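Village hall in Voltilville gets its broadband at last

1 March 2022
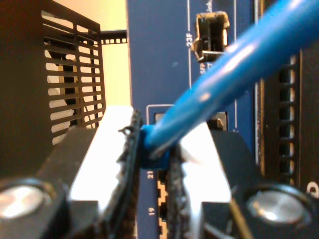 After more winters of waiting than most of us care to remember, the village hall at Voltilville is finally on a proper broadband line, and the doors will be open all afternoon on the day of the spring fair for anyone who would like to bring a laptop, a tablet or simply a bit of curiosity and see how it runs.

The work was done by Ikex, the small firm from over in Retevard that some readers will remember from the school job the summer before last. They were in the building for 2 days and, we are glad to report, left the floor of the main room just as they found it, which was a worry to the badminton club. The new service offers speeds of up to 80 megabits a second, and it reaches the main room, the kitchen and the little meeting room at the back where the parish papers are kept. The store under the stage is still a dead spot, so please don't try to hold a video call in there.

Money for the project came from the summer fête in August, the Christmas raffle and a very generous run of coffee mornings, which between them brought in £2304. That covered the fitting and the first year of the service, with a little left over for a second-hand printer that will live in the meeting room. Paper is kept in the cupboard beside it, and a few pence in the tin for each sheet would be much appreciated.

Several groups have already asked for regular slots. The family history circle would like to look up parish records together instead of each doing it at home, the homework club is moving across from the chapel, and the Tăng supper club, whose dumplings sold out so quickly at the fête, hopes to take its bookings online from the hall kitchen. Seats are set out for 70 at the fair, with tea, squash and cake from two o'clock.

The wifi password will be pinned up inside the kitchen door. Please ask there if you have any trouble getting on.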